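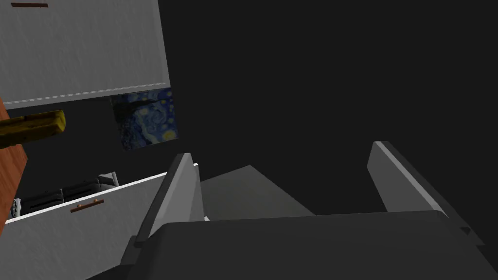
Okay friends, the gripper comparison I kept promising back in May is finally happening, so get comfy, because I have a lot of feelings about fingers. The contenders are the Pidard wide jaw and the Flerkau slim, both running in simulation on the same Praveo controller.

Arnar Egilsson talked me into 40 tries per gripper on each task. I wanted 16 (I get impatient!) but he was right, and I've already told him so.

The job I was most curious about was flat, awkward things. A mug is friendly. A picture frame is wide and thin, and a small slip at the fingers turns into a big swing out at the far corner.

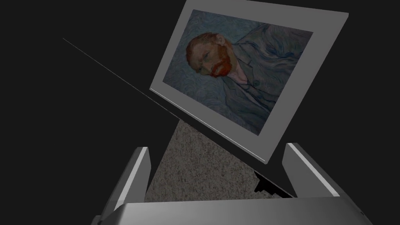 Red beard, blue jacket, and a very steep tilt over the fingers.

My first thought was to squeeze harder, which is my first thought about most things. Eetu Turunen over in Lund wrote back with a much gentler idea: leave the force alone and slow the wrist down. I've been trying that all evening and I do like how much calmer the arm looks.

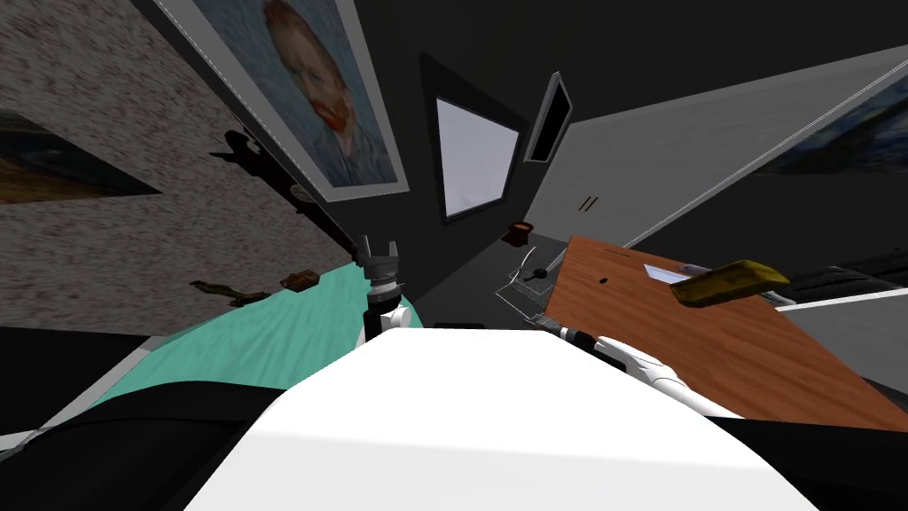
Do you need a separate camera on the wrist if you already have one up high?
I'd keep both, because the high one helps you find things and the wrist one helps you line up the last little bit.

Back to the fingers. I'm leaning toward the wide jaw for frames and the slim one for drawer handles, though I go back and forth every time I open the logs. Both get the same 3 starting poses, so at least I can't play favorites!

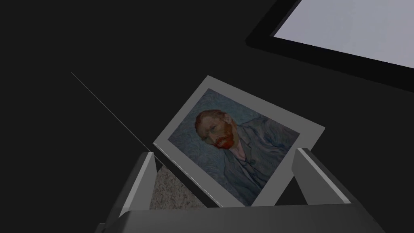

Portrait between the two gray fingers, held near its bottom edge.

I still have the drawer runs to sort through, and the log folder is up to 600 files, so give me a little while. If you've tuned wrist speed on a Praveo, please come tell me what you settled on. I'll put the kettle on and read every reply.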